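Home | Forums | Moving & Storage | Log in
Print this page | E-mail to a friend

Best way to stop boxes going musty?

plorkelstead_jan
I've got 18 boxes going into my sister's garage in Tindport till June and last time everything came out smelling of old socks. Do I need plastic tubs?

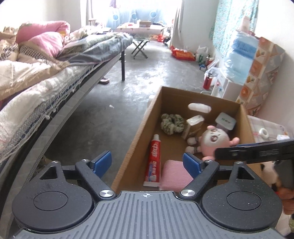 I'd rather not spend a fortune — the move's cost me enough already!

dursun5
Get them up off the floor on bits of wood and leave a gap by the wall. Worked for my mum's curtains.

teapot1276
tubs every time, cardboard is rubbish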